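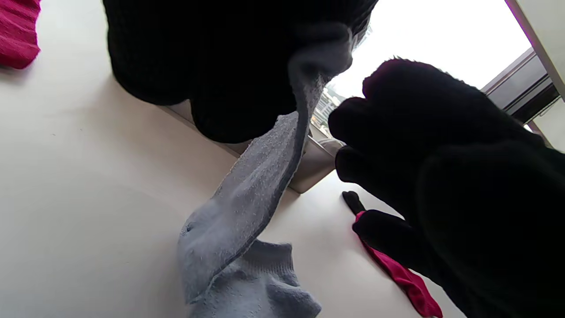
Flellonberg's handheld gripper kit went on sale in February at $900, and most of the people buying it want the same thing from it: recordings of household work that a robot arm can learn from. Socks and other small laundry are where a lot of them start.

The kit is a two-finger gripper with a handle, a camera and a charging dock. You squeeze the trigger, pick things up, and the footage is saved with the grip position. No robot is needed until later.

Danica Slanina runs a small automation shop in Prekville and has used two of the kits since spring. "Cloth is hard," she says. "A sock never lies the same way twice, and dark knits lose their edges on camera. You want plenty of that in the recordings."

She's right about dark fabric. In our trial the camera handled pale cotton well, but black wool near a bright window came out as one flat shape. There is a manual exposure setting, buried 3 menus deep.

Battery life was 6 hours, enough for a working day with breaks. The grip pads pick up lint and need wiping. Our tester, Angus Guthrie, found the handle tiring after some 25 minutes and would like it lighter.

The Hutsuliak kit costs less but has no dock, and its software is slow to load long sessions. For a shop that records every day, we would pay for the Flellonberg. Replacement pads are sold separately, in one size only.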